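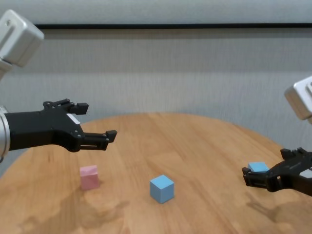
Handout 3: Round Tabletops and Wood Grain

Course: Materials for Furniture and Interiors
Instructor: Lợi Triệu
Lab sessions: Lộc Đồng

Bring this handout to the lab. The first half covers the lecture on solid wood and veneer, and the second half is the exercise. Reading for this week is the chapter on wood movement in the course packet.

1. Looking at grain

Grain is the direction the wood fibers run. On a tabletop it shows as streaks, lighter and darker, usually long and close together. On the round table at the start of the handout, many of the streaks run on a diagonal from where the viewer stands, and the color is warm, between light tan and orange-brown. There is also a small patch of darker marks on the left part of the surface.

A round top has no front. On a rectangular table the grain nearly always follows the long side, so people read the direction without thinking. On a round table the grain direction depends on where you sit. When you draw a round top in plan, put an arrow on it for the grain, and keep the same arrow in every later drawing.

2. Solid or veneer

You can't settle this from a photograph of the surface. Check the edge. If the top is solid, the streaks on the face carry over the edge and you will find end grain on two opposite parts of the circle. A veneered top usually has a separate edge band, with a thin line where it meets the face. Look underneath as well. Different grain on the underside suggests veneer, although some makers use matching sheets on both sides.

Darker patches can be mineral streaks, small knots, or a change in figure where a branch grew nearby. They can also be stains. Run a fingertip across the patch and look at it from a low angle. If the grain lines pass through it without changing shape, a stain is more likely.

3. Movement

Wood swells and shrinks across the grain with changes in humidity. Along the grain it hardly moves. A solid round top is therefore a true circle only at the moisture content it was cut at. In a dry room it becomes slightly narrower in one direction.

For the worked problem in lecture we used an invented board – call it the class board – that shrinks 3 mm for every 300 mm of width between the wet season and the dry season. A top 1,000 mm across, made from that board, would lose 10 mm across the grain. Do the calculation yourself before the lab, then repeat it for a top 600 mm across. Show your units.

The base has to allow for this. Slotted screw holes, wooden buttons, and figure-eight fasteners all let the top slide a little. Glue on all sides does not, and a top held that way may crack or cup.

4. Curved edges in perspective

A circle seen at an angle is drawn as an ellipse. The far edge of a round table shows as a broad curve, highest near the middle and falling away on both sides. Students often draw the ends of the ellipse as points. They are always rounded, however low the eye level.

Small objects on the top help you judge scale and spacing. Cubes are good practice since every side is the same length. Place one pink cube and two light blue ones on your own drawing, at different distances, and check that the farther ones get smaller.

A plain gray wall behind a warm surface keeps the colors easy to judge. Use gray card for your own setup if the wall you have is strongly colored.

5. Lab exercise (100 points)

a. Choose one of the sample tops: Lomavari, Heltimari, or Verkatik. The names are on the tags underneath.
b. Draw it in plan with a grain arrow and mark any darker areas.
c. Draw it in perspective from a seated eye level, with three cubes on it.
d. Decide whether it is solid or veneered. Write down what you looked at – edge, underside, or both.
e. Propose a fixing for the base and say which way it lets the top move.

Drawings are worth 60 points and the written parts 40. Pencil is fine. Work is due March 20, 2025, in the tray outside the lab. The Mạch sample is out for refinishing and can't be used this time.

Comments

student_k: For the 600 mm top I get 6 mm. Is that right?

Lộc Đồng: Yes, 6 mm across the grain.

marta_r: Can we do part c on toned paper?

Lộc Đồng: Toned paper is OK. Keep the plan on white so the arrow is readable.

dwhit: My top has an edge band but the same grain on the underside. I put veneer, with matching sheets.

Lợi Triệu: Good. Note the thin line at the edge in your answer.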